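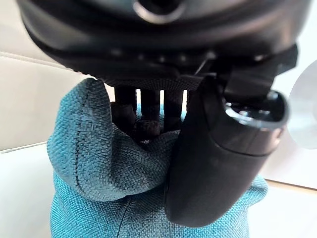 I caught the author of the Toller books over coffee in Brusville one Saturday, and boy, can she talk! Book two has 77 very short chapters, and I wanted to know why.

"Kids read under the covers," she told me. "They need somewhere to stop." 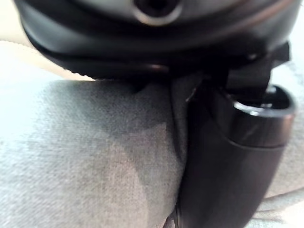 Black casing with a round opening near the top.

Her first draft ran to 675 pages – yikes – and most of it was about a goat.

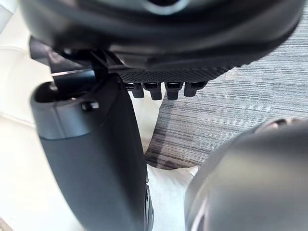 She swears the goat is coming back in book three, when the gang leaves Toledo for Lodurham. I can't wait!
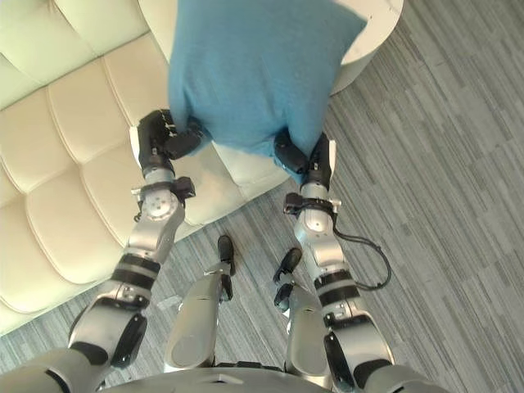

Middle Grade / Author Chats

"I still write by hand," she said, "and my editor hates it."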